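OK so I finally read the whole impact report on the Akus water bond and I have thoughts. Quite a few of them. Settle in.

1/ Quick background if you missed my rant in July. Akus is a development lender, pretty small as these things go, and last year it sold a bond where the money is meant to go only to water and sanitation projects. Pipes, pumps, treatment works, that kind of stuff. I own a tiny slice of it through a fund.

2/ And I mean tiny. Please do not picture me on a yacht.

3/ The report came out on August 10, 2023 and it runs to 202 pages. My fund sent me a two-page summary with a lot of blue on it. I read the long one because I'm like this.

4/ Let's start with what I liked! They list every single loan. Town, borrower, amount, how much has been paid out so far. You would think everybody does that. I've read four of these reports now and this is the first one where I could trace the money down to a single pumping station.

5/ The one I got a bit obsessed with is Mernville. The old water main there was losing so much through leaks that whole streets only had pressure at night. The loan pays for a new main plus hookups for 1,926 homes.

6/ Note the word "pays for" though. The summary says homes "reached." Go to the annex and you find that the hookups are planned, and the ones finished so far are in a separate table with a much smaller total. Both tables are right there, so I wouldn't call it hiding. But come on, put them next to each other.

7/ I emailed the investor desk about this, expecting nothing. Got a real reply from Bukola Bako the next morning! She said the summary uses the target numbers because the projects are on different schedules, and that she'd pass along the comment. Fair enough. Very nice email.

8/ Someone asked in the replies what makes this different from a regular bond. As far as getting paid goes, not much at all. You lend to Akus, Akus pays you back, and if the Mernville pipe is late your interest still shows up. The theme part is a promise about where they put the cash.

9/ Which means the promise is the whole product, and somebody has to check it. In this case it's an outside reviewer, Lindden, and their letter is at the back of the report. It's short. It says they looked at a sample of the loans, and the sample was 30.

10/ I'd love to know how they picked them. The letter doesn't say. My friend Yasaman Ghasemi used to do this sort of review work and told me the first thing she looks for is whether the reviewer or the issuer chose the sample. Now I can't stop looking for it either, thanks Yasaman.

11/ Another thing that bugged me — the cash that hasn't been lent yet. Up to 20 percent of the proceeds can sit in short-term deposits while they line up projects. That's normal, and they do disclose it, on a page with a footnote so small I had to zoom in twice.

12/ Danjuma Briggs replied to my last thread saying I should quit picking at the good guys. I hear that! I want more of these bonds, and I want the money going to towns that can't borrow on decent terms by themselves. I'd also like to be able to tell a strong report from a glossy one.

13/ Oh, and the currency thing. The bond is in dollars but the town utilities collect their bills in local money. If the local currency drops, who eats the difference? Akus says some of the loans are hedged. Which ones? There's a column for it, and half of it is blank.

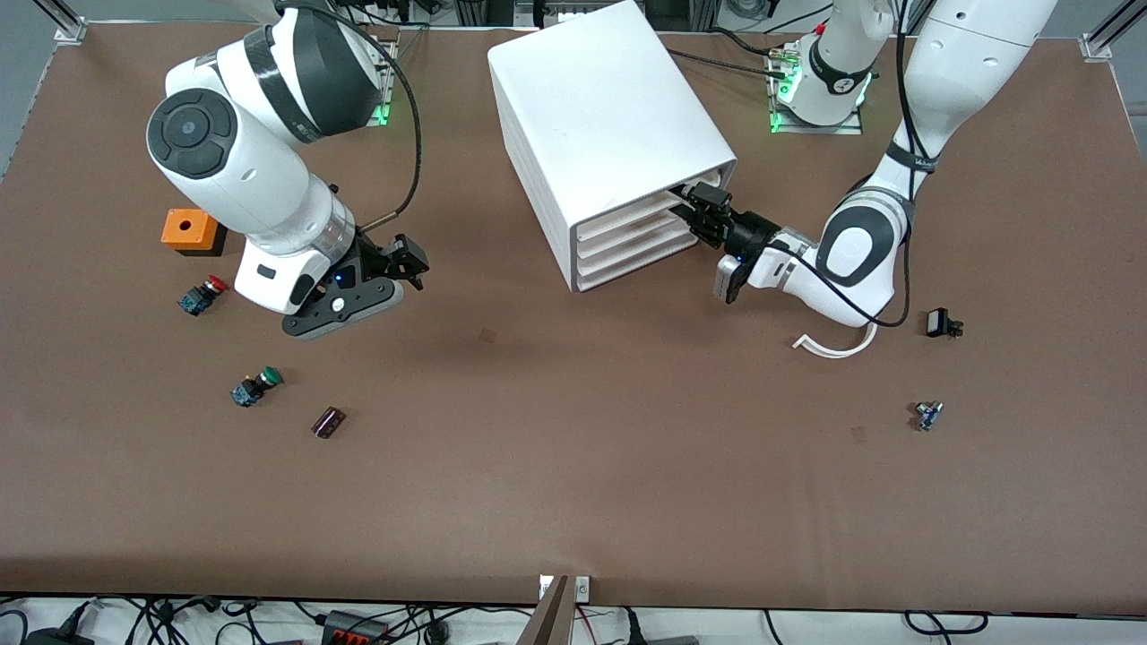

14/ I asked Bukola about the blanks too, and she's checking with the treasury team. Will post whatever comes back. If it's a PDF with another footnote I'm going to need a bigger screen.

15/ For anyone comparing: the Mbeki bond is the other one people keep asking me about. That one is farm storage and rural roads, longer maturity, slightly better yield when I last looked. Their report isn't out yet so I've got nothing useful to say on it. Ebenezer Alhassan has a good long post on the terms, go find that.

16/ Am I keeping my slice? Yep. The loan list won me over, and I like that a regular person can email and get an answer. I'd feel a lot better with the finished hookups on the front page next year.

17/ Small correction to post 9 — Frauke Ehlers points out that the Lindden letter does name the regions the sample came from, just not the individual loans. She's right, it's in the second paragraph and I skipped right over it. Thanks Frauke!

18/ Replies are open. If you've got the full annex for the year before, please send it my way, the link on their site goes to the wrong file.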